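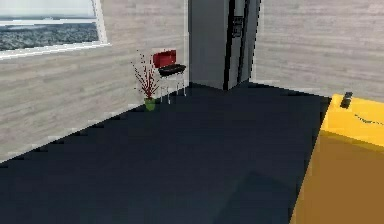

The practice room in Notgate, window side, with the grill and the refrigerator

Subject: Re: [home-robots] Open day at Prusier, worth the trip?

On Monday a list member wrote:

> Hello all,
>
> I see that Prusier opens its lab in Drivusville again this June. Last year I drove there and we got mostly slides and a robot behind glass. Did anybody on the list go this time? I would like to know if they show the simulator running, or only a film of it. Also, is there parking now?
>
> I am asking for our school club, so it should be something that students can follow.

Hello,

I went on the first evening, the session that began at 7. I try to answer in the order of your questions.

Yes, the simulator was running, and it was not a film. They call it Notgate, and they use it to train the household robot, Chowdary, before it is allowed to touch anything in the real kitchen downstairs. The guide asked the visitors to choose a task and typed it in while we were standing there. A girl in the first row wanted the remote control brought from one side of the room to the other, so this was the first run.

The rooms are simple to look at. Navy floor, gray walls with a plank pattern, yellow furniture without any detail. I was a little disappointed at first, because I had expected something closer to a film. The guide said that the plain surfaces let them run many rooms at the same time on one computer, and that they prepare 500 different ones for each training round. The objects are moved and the colors are changed between rooms. I had not understood before how much of the work is in making the rooms, and how little in the robot itself.

What I found the most useful for students was the part about views. They stopped the run several times and put the picture from the simulated camera on the big screen, and we had to say what we were looking at. 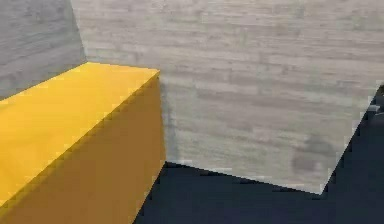 Most of us were wrong at least once. When you are close to a large flat surface, there is very little to hold on to, and you start guessing from the edges and the shadows. The robot has the same difficulty. According to the guide it must remember where it was a moment before, and when this memory is bad, it turns around in one place until the time limit stops it. We saw this happen in the second run. It was given about 4 minutes and used all of them. I liked very much that they did not hide this from the visitors.

After the break they continued with the kitchen tasks. The visitors could read the list of commands on paper: find the bread, go to the wine bottle, move what stands next to the glass. The last one caused a long discussion, as you need to decide what "next to" means when things stand in a row along a counter.
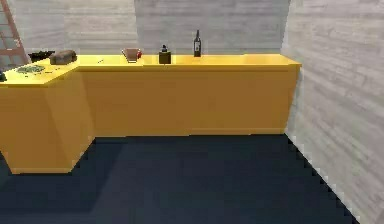 For your club I would ask for this second half and, if the time is short, leave out the introduction talk. The questions need no mathematics, and a student can disagree with the guide and have good arguments. My neighbor, who teaches the lower grades, thought the same.

Some things were not so good. Only 3 visitors could sit at the control desk, and the others had to stand behind them. The sound in the room is poor, so come early and stay on the left side. The real Chowdary was shown for a short time at the end, folding its arm and driving back to the charger, and we could not ask it for anything. If your students come mainly to see a machine moving, please tell them this before.

Parking: there is a gravel lot behind the building now, free in the evening. The entrance is not marked from the main road. You pass the bakery and turn right at once.

I have the sheet with the commands and can scan it for the list if there is interest. I did not find it on their site.

With kind regards,
a reader from the north side of Drivusville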